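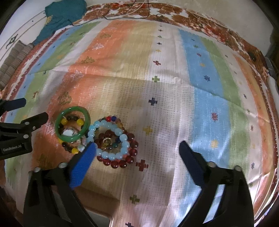
Bracelet table tops the bill at the Etton winter swap

I went along to the Etton hall swap on the weekend meaning to stay for one cup of tea and drop off a bag of winter coats, and I came home three hours later with a beaded bracelet, a casserole dish and somebody else's umbrella. (If it's yours, it's green with a bent rib, and I'm sorry. Ring the newsletter.)

For anyone new to the neighbourhood, the January swap is the one where you bring small things: scarves, books, kitchen odds and ends, jewellery. No money changes hands at the tables. You get a ticket for each item you bring, up to 5, and you spend your tickets on whatever takes your fancy. Entry is a gold coin and it all goes to the hall roof, which still needs work over the kitchen end.

Jewellery has always been the quiet corner. This year it was packed! Yamuna Kotian took it over from her aunt and she'd been putting the word out since spring, asking people to go through their drawers for bracelets in particular. She's been sorting the donations at home on the spare bed, on that big stripy sheet with the orange and the pale blue and green in it, and she reckons it's the best place in the house for it because the beads don't roll. I'm inclined to believe her. I sort my buttons on a tray and I'm forever on my hands and knees.

The little pile people were talking about most was the one with the green jade bangle, the glossy solid kind, sitting over a beaded one in yellow and dark brown. There was also a sky-blue string of round beads and a bigger dark red one, the sort of beads that you can see a bit of light through, with a few odd colours mixed in. I had my eye on the red one from the moment I walked in. So did Wing-yan Choi, as I found out, and she was faster than me. Fair enough, she'd brought five lovely things and I'd brought coats.

The jade bangle went to Tin-yau Hsu, who wants it for his daughter's graduation. He tried to slip it over his own hand first to judge the size, and I don't think I've heard the hall laugh like that in a long while. Yamuna had to fetch the dish soap from the kitchen. It came off again, no harm done, and she's since written up a note on bangle sizes for the next swap, which I'll pass on because I didn't know any of it.

With a solid bangle you measure your hand and not your wrist. Tuck your thumb in against your palm as though you're reaching into a jar, then measure around the widest part of the knuckles. Bring that number along and Yamuna can check it against what's on the table. For the stretchy beaded kind you only need the wrist, plus a finger's width so it isn't pinching.

She also asked me to mention restringing. Plenty of the bracelets that come in are perfectly good beads on tired elastic, and Cheuk-hei Kao has offered to redo them at the craft group. You can leave yours in the biscuit tin at the hall with your name on a bit of paper. Loose beads are welcome too, any colour, and so are charms and little stones. Please don't send in broken glass ones, even if they were Nan's. They cut the elastic, and they cut Cheuk-hei.

Away from the sparkly end, the book table did very well and the scarves were gone before lunch. Tsz-kin Tseng was on the door and tells me 327 people came through, the biggest crowd we've had for the small things swap, and that the coins in the bucket came to $920. He's hoping someone will tip it over 1000 before the roofer comes to quote, so there's a jar on the counter at the Lerkel bakery if you missed out on the day. I put in what I had in my coat pocket and then bought a finger bun, so I suppose I broke even.

A couple of grumbles, all in good humour. The tea urn took forever, parking was a nightmare along the creek side, and more than one person asked whether the tables could be spread out a bit so you can get a pram through. The plan for next time is to move jewellery up onto the stage, with a proper lamp and a mirror. I'd love a mirror. I chose my bracelet by holding my arm up to the kitchen window and asking a stranger what she thought.

The next swap is clothes and shoes, and the date will go up on the hall noticeboard once the floor has been re-varnished. If you've got bracelets to pass along before then, Yamuna is happy to take them any time after four in the afternoon. Pop them in an envelope or a sock, knot the top, and leave them in the box on her verandah. She'd like the socks to be clean.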